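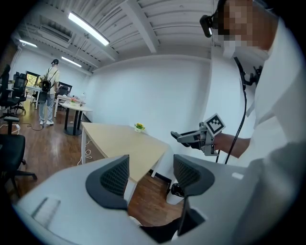

Figure 1. View from a hand-held gripper during a session in the project room.

Teaching a Gripper to Tidy: What We Can and Can't Claim
Final report, Pamuvora student robotics project, spring term

1. What we set out to do

The project brief asked whether people carrying hand-held grippers could record enough everyday table work to train a model that would later run on an arm. The brief was optimistic. It used the word "scalable" in its first paragraph. We came in with doubts, and we still have most of them, though we changed our minds on a few points that are noted below.

We narrowed the task to picking up small objects from a table and placing them in a tray. The Zunport group before us tried folding, drawers and table clearing in one term and finished none of them. We did not want to repeat that.

2. Setup

Each operator holds a gripper with soft, curved finger pads and wears a camera on the head. The gripper carries its own camera, which looks out past the pads. A square marker card on top of the gripper lets the head camera locate it. Cables run from the equipment on the body, and they were a bigger nuisance than any of us expected. More than one session stopped early when somebody stepped on a cable.

We used the ordinary furniture in the room, including a pale rectangular table and a round white one farther back. The polished floor reflects the ceiling lights. Our supervisor thought this would not matter. We think it did, but we ran no test with the lights off, so that stays an opinion.

3. Data

We recorded 1,650 attempts over 9 sessions. After review, 281 were thrown out. The usual reasons were a lost marker, a gap in one video stream, or an operator starting before the recording did.

The bigger problem is harder to put in a table. People get better at using the gripper, and they get better in their own way. By the last session most of us were approaching every object from the right, at the same height, without having agreed to. A model trained on that will learn our habits along with the task. The Gosus software shows a "diversity score" for each session, and ours went up all term. We could not find out what the score measures, so we have left it out of the results.

4. Training and results

We trained 2 models, one with the gripper camera only and one with both cameras. Both ran on the arm in the Frimpong lab, where we had a Wednesday slot.

The gripper-only model did better. It usually reached the object and closed on it when the table was set up the way we had recorded it. When we moved the tray to the other side it often reached for the place where the tray used to be. The two-camera model hesitated a lot — it would stop above an object, drift, and start again. There is no moving head on the arm, so the second camera had to be fixed to a stand, and we should have seen that coming in January.

We are not giving a success rate. The trials were reset by hand by the same people who were hoping for a good result, and we did not write down our rules for a failed grasp until halfway through.

5. What we would change

Write the failure rules first. Have somebody outside the team reset the table. Switch hands between sessions, or at least change which side of the table the operator stands on. Tape the cables down.

We would also record less. The last third of our data looks so much like the middle third that we doubt it helped, and a proper comparison would have taken one extra training run. We didn't book the time for it. The cleaned recordings and the review notes are on the project drive for next year's group — please read the notes before using the recordings.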